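Evening, June

Spent the whole day on the Plimo package. The trial license runs for 50 days and I have used 8 of them, mostly on installing things and waiting for answers from Kurian, the company that sells it. I want to get down what I learned before I forget which parts were the software and which parts were me.

What we were offered: a simulator with a handful of ready-made rooms, a library of objects, an arm model already set up, and a paid support plan on top. The sales sheet says it is meant for people who want to try out a pick and place job before they buy hardware. That is our case. The lab at Jakbridge has money for one arm next year and no money for a second one if we pick wrong, so I am supposed to write a short recommendation by the end of the trial.

Started at 8 with the room that has the long striped surface and the bowl. I picked it because it loads faster than the others on my machine. The first load of the day still took long enough to make coffee and drink half of it. After that it was better. I turned the shadows down one step and it stopped stuttering when I moved the view.

The object library is the part I was most curious about. Grerkeck, the package we tried last winter, gave us cubes, cylinders and a very clean mug, and any gripper can pick up a cube. Our real job is broken pottery. The pieces come out of trays in every shape, many of them thin, some of them with ink on them that must not be rubbed, and the reason we want an arm at all is so the same piece can go under the camera the same way each time. Plimo has a small set of irregular pieces and lets you bring in your own scans. I worked with a shard over the dark dish for most of the morning, with the view down at the wrist. 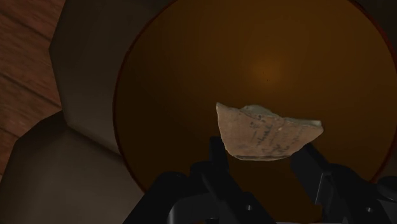
I went through the approach settings one at a time and wrote down what each one did. The manual covers them in a single page, and two of the names in the manual do not match the names in the menu. Approach height is in the menu as standoff. Closing speed is under the gripper tab and also under the task tab, and the task tab wins. I lost a good part of an hour to that before I tried changing them both.

The collision shapes matter more than the looks. When you bring in a scan, Plimo wraps it in a simple shell by default, and the fingers stop at the shell. On a round object you would not notice. On a piece with a sharp corner the shell is fat in all the wrong places, and the fingers close on air and report a grasp. There is a finer setting, and with it on, the contact looked right to me, but the simulation ran slower. For a trial that is fine. For overnight runs I would have to see.

Textures came in well. I had expected the surface marks to turn to mush and they are soft, but you can tell there are marks there and which way they run, and that is enough for what I need, to know which face is up. I would not try to read anything off them. If somebody at the lab asks whether we could use this to test the reading step, the answer is no, at least at the resolution I can run.

Wrote to Kurian support before lunch about the double setting. They answered in the afternoon, politely, and said it is known. No date for a fix. I asked them as well if the finer shell can be turned on for one object only and they said yes and told me where, and it worked the way they said. So that is one for and one against.

Lunch at the desk. It was too warm in the office and the fan in the computer ran without stopping. I moved the case off the carpet and it got quieter.

In the afternoon I switched to the outside view and worked on the arm and not the fingers. The model that ships with the package is a Franka, and the joint limits can be looked at in a table, which I did, line by line, for longer than I had planned. I tried the target at different places along the surface. Close in, the elbow folds up and the arm picks odd ways around. Farther out it is calmer. The planner has a preference setting for the elbow and I should have set it first. Once I did, the paths were the same from run to run, and I could compare them.
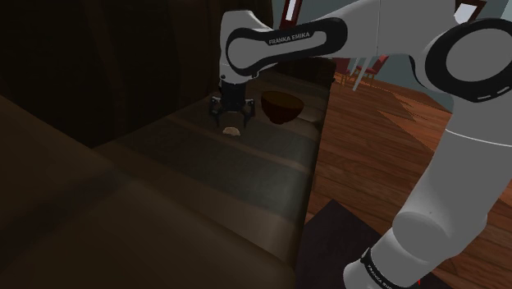
Gripper over the small beige piece, bowl to the right. Outside view, afternoon.

The bowl is the thing I need to think about. In the real tray there is always something next to the piece you want, usually another piece, and the wide part of the gripper is going to be near it. The simulator will warn you if you tell it which parts to watch. By default it watches only the fingers. I turned on the full hand and got a lot more warnings, and some of those I believe and some I think are the fat shells again. Tomorrow I will put the fine shell on everything and see how many are left.

Logging is good. Each run gets a number and a folder, and the settings are saved with it in plain text, so I can open them without the program. My last run today was number 1133. That number is high because the counter does not start over for each project and it counts the ones that fail at once, of which I had plenty in the first days. I would rather have it this way than have it throw the bad ones out.

Things I did not like, so that they are in one place. The undo goes back only 5 steps. The view resets when you change rooms. The price list has the scan import on the higher plan, and the trial does not say so until you open the billing page, and we cannot use the package at all without scan import. The support plan is by the year and cannot be bought for a shorter time. I will ask about a rate for small labs, though the sales sheet does not mention one.

Things I did like: the arm behaves, the logs, and the fact that a person did answer my mail the same day. Also the rooms. I thought the furnished rooms were decoration and would have been happy with a gray floor, but having a wall and a floor with boards in it makes it much easier to tell how far away something is when you are moving the view around.

Compared with Grerkeck I would take this one. Grerkeck was cheaper and faster and I could not get an odd shape into it without the thing sinking through the table. I still have my notes from then and I should read them again before I write the recommendation, to be fair to it. There may have been a setting there too that I missed.

For tomorrow: fine shells on all objects, full hand warnings on, elbow preference saved as the default. Bring in two of our own scans, the thin one and the one with the curved back. Check whether the closing force can be read out per finger or only as one value. Find the invoice for last winter's license, which the office has asked me for twice.

Shut down at a quarter past six. My eyes are tired and I am not going to look at it again tonight. Rice and the rest of the soup for supper. Need to buy onions.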